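# The Kitchen That Isn't There

*A small group in Hundwood is teaching a robot arm to tidy up, one patient demonstration at a time*

The first thing I was offered at Kultel was tea, and the second was a go on the controls. I accepted both, which was a mistake, because you need two hands for the controls and the tea went cold on the windowsill while I spent most of a quarter hour trying to pick up something that, I would like it on the record, was the size of a beach ball compared with the thing I was picking it up with.

Kultel rents the upper floor of an old seed warehouse in Hundwood, up a flight of stairs that smells pleasantly of burlap. The company makes learning software for household robots, and what it needs more than anything else, more than faster computers or another desk fan, is examples. A learning system of this kind picks up a job much the way a child picks up how to butter toast, by being shown it over and over, with the toast in a different spot each morning and the butter sometimes too hard. So the people here sit down after breakfast, put on their headphones, and show it.

They do this in simulation. The kitchen they work in is called Nulden, and it exists only as a very large pile of files, but everyone talks about it as if it were down the hall. "I was in Nulden till six," somebody told me by the coffee machine, rubbing the back of her neck. It has marble counters with pale veins running every which way, and a good deal of stuff to pick up.

You steer the arm with a pair of hand grips, and you can watch from more than one place. The view people grow fond of is the one down by the fingers, because it is so close to the work. It takes some getting used to! Everything you reach for looms at you, and you lose all sense of what the rest of the room is doing.

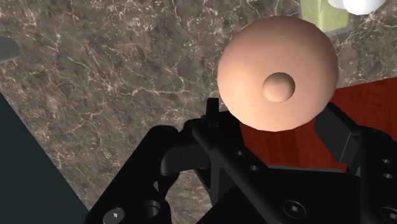 *Reaching for the sphere in Nulden, as seen from the gripper. The small bump on its face is a handy guide to which way it is turned.*

My own attempts went badly. I nudged things. I closed the fingers on air, twice, with great confidence. The woman at the next desk, who has been recording demonstrations since last September and can do it while eating a plum, leaned over and told me that I was steering with my shoulders. She was right, too. Once I let them drop, the arm stopped lurching about, and I managed one grasp that she said was "nearly usable," and I have been dining out on it ever since.

Nearly usable matters, as it happens, because a lot of what gets recorded here is thrown away. Each attempt is saved from start to finish, every small move of the arm along with the views, and then somebody has to watch it back and decide whether it's worth learning from. A good operator makes up to 125 recordings in a day. They are reviewed in batches of 40, with a walk around the block in between, and the rule is that you never review your own. People are too kind to themselves, I was told, or else far too hard.

What counts as good is a livelier subject than I expected — lively enough that lunch ran long on account of it. One camp likes a clean demonstration, with the arm going straight to the thing and straight back again. The other camp wants a little mess left in. They like a recording in which the operator comes in crooked, notices, backs off, and tries again from a better angle, because a robot that has only ever seen perfect reaching has no idea what to do when its own reach goes wrong. The second camp seemed to be winning while I was there, though the first camp had brought the cake.

Then there's the matter of what to pick up. Round things are forgiving about direction and rotten about everything else. Tall things are worse. Glass, even make-believe glass, makes people slow down and hold their breath, and that turns up in the recordings as a kind of carefulness the software team is very glad to have. 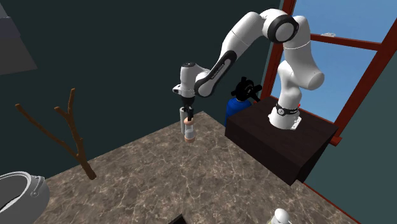
I asked whether a system raised entirely in Nulden would be any use in a kitchen with real drawers and real crumbs, and got a long and thoughtful answer that I'll try to do justice to. The short of it is that they don't know yet how far it will carry. They change the lighting between sessions, and the positions of things, and now and then the weight of an object, so the system won't get too attached to one version of the world. And the recordings are sent over to Qaisi, a workshop across the river, where a physical arm is bolted to a bench and gets to try its luck with what it has learned. I had hoped to see that as well, but the bench was out of action that week while the flooring was redone.

By four o'clock the light in the warehouse had turned yellow and most of the headphones were off. One operator was still at it, bringing the arm down, stopping, lifting it a little, and bringing it down again. I stood behind her longer than was probably polite. She saved the recording, typed a short note next to it, and reset the kitchen for another go, and I went to find my cup.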